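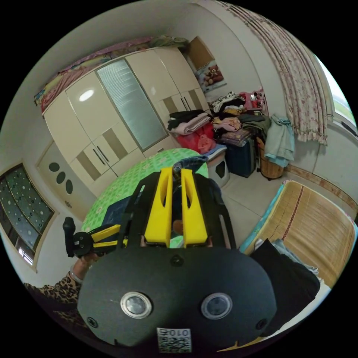
소셜 미디어 예약 발행 도구 Fumska 사용 후기

저는 작은 온라인 가게의 페이지를 혼자 관리하고 있습니다. 한국에 온 지 여러 해가 되었지만 한국어로 글을 쓰는 일은 아직 시간이 많이 걸립니다. 그래서 글을 미리 써 두고 천천히 고친 다음에 예약하는 방법을 좋아합니다. 전에는 Urnine을 썼고, 2월부터 Fumska로 바꾸었습니다. 이 후기는 유료 요금제를 60일 동안 사용한 다음에 썼습니다. 회사에서 돈이나 할인을 받지 않았습니다.

가입과 연결

가입은 어렵지 않았습니다. 이메일을 확인하고 페이지를 연결하면 바로 달력 화면이 나옵니다. 다만 페이지를 두 개 연결할 때 첫 번째 페이지의 권한이 한 번 풀렸습니다. 설정에서 다시 연결했더니 그 후에는 같은 문제가 없었습니다. 연결이 풀렸을 때 알림은 이메일로만 옵니다. 앱 안에서도 알려 주면 좋겠습니다.

예약 기능

제가 제일 많이 쓰는 기능입니다. 달력에서 글을 끌어서 다른 날로 옮길 수 있고, 같은 글을 페이지마다 조금 다르게 고칠 수도 있습니다. Urnine에서는 글을 복사해서 다시 붙여야 했기 때문에 이 부분은 확실히 편해졌습니다. 예약 시간은 잘 지켜졌습니다. 오전 8시로 정한 글은 늦어도 몇 분 안에 올라갔습니다.

기본 요금제에서는 예약 글을 한 번에 16개까지 넣을 수 있습니다. 저에게는 충분하지만 매일 여러 번 글을 올리는 분에게는 부족할 것입니다. 임시 저장한 글은 이 숫자에 들어가지 않습니다. 저는 이것을 늦게 알아서 처음 몇 주 동안 초안을 메모장에 따로 저장했습니다.

글자 수 제한도 있습니다. 글 하나에 2,000자까지 쓸 수 있고, 띄어쓰기도 글자로 계산합니다. 긴 공지를 쓸 때는 조금 불편했습니다. 제한을 넘으면 숫자가 빨간색으로 바뀌는데, 어느 부분부터 넘었는지는 표시하지 않습니다.

통계 화면

이 부분은 칭찬도 있고 불만도 있습니다. 도달, 클릭, 댓글을 한 화면에서 비교할 수 있고 그래프가 깨끗합니다. 그런데 숫자가 플랫폼의 자체 통계와 가끔 다릅니다. 어떤 글은 Fumska에서 도달이 3,000으로 나왔는데 플랫폼에서는 더 적었습니다. 고객 센터에 질문했더니 Gunther Haberkorn이라는 담당자가 다음 날 답을 주었습니다. 숫자를 가져오는 시간이 다르고, 나중에 수정된 값은 하루에 한 번만 반영된다고 했습니다. 설명은 친절했고 저도 이해했습니다. 그래도 이런 내용은 통계 화면 아래에 작게라도 써 있어야 한다고 생각합니다.

보고서는 PDF로 받을 수 있습니다. 한글 글꼴이 깨지지 않아서 다행이었습니다. 표 안에 긴 제목이 있으면 뒤쪽이 잘리고, 제목 칸의 너비는 바꿀 수 없습니다.

한국어 번역

메뉴는 거의 모두 한국어입니다. 그러나 번역이 어색한 곳이 있습니다. 예를 들면 "대기열"과 "대기 목록"이 같은 뜻으로 같이 나옵니다. 저처럼 한국어가 모국어가 아닌 사람은 두 가지가 다른 기능이라고 생각하기 쉽습니다. 저는 결국 언어를 영어로 바꾸어서 확인한 다음에 다시 한국어로 돌아왔습니다. 도움말은 영어 글이 더 많고 더 새롭습니다.

모바일 앱

앱은 웹보다 약합니다. 글을 쓰고 시간을 바꾸는 것은 되지만, 사진 순서를 바꾸는 것은 안 됩니다. 지하철에서 급하게 순서를 고치려고 하다가 포기하고 집에서 다시 했습니다. 댓글 답변은 앱에서도 빠르고 좋습니다.

다른 도구와 비교

Surdu도 무료 기간에 써 보았습니다. 통계는 Surdu가 더 자세하지만 화면이 복잡해서 저는 필요한 버튼을 찾는 데 오래 걸렸습니다. 여러 사람이 같이 일하고 글을 승인받아야 하는 팀이라면 Surdu가 더 맞을 수 있습니다. Ullex는 가격이 제일 싸지만 제가 시험했을 때는 한국 시간대를 직접 계산해서 넣어야 했습니다. 한 번 틀려서 새벽에 할인 공지가 올라간 뒤로는 쓰지 않습니다.

좋은 점
달력이 보기 쉽고 글을 옮기기 편합니다.
예약 시간이 정확합니다.
고객 센터의 답이 빠릅니다.

아쉬운 점
통계 숫자가 늦게 수정됩니다.
모바일에서 사진 순서를 바꿀 수 없습니다.
한국어 용어가 통일되지 않았습니다.

별점은 다섯 개 중에서 네 개를 주겠습니다. 저는 다음 달에도 기본 요금제로 계속 쓸 생각입니다. 혹시 앱에서 사진 순서를 바꾸는 방법을 아시는 분이 있으면 댓글로 알려 주시면 감사하겠습니다.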